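I signed up for Benedicta Gbeho's breathwork circle at Belia mostly so my sister would stop asking. Well, I've been twice now and I already paid for April!

We lie down, we hum, we breathe out for what feels like forever. My hips complained the first time (bring a thicker mat than you think), but I slept like a rock afterward.
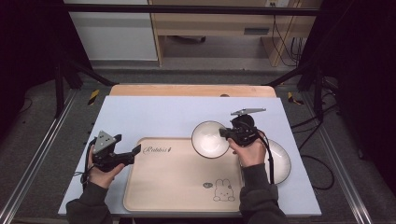

Practicing at home is harder. I do my humming before breakfast, 2 rounds, and my mind wanders off to email by the second one. Benedicta says to rest your eyes on something plain and soft, so I've been using the rabbit drawn on a tray, tall ears and round face, and breathing out slowly while I look at it. Wellington Figueiredo from class uses a candle. I may try that next week.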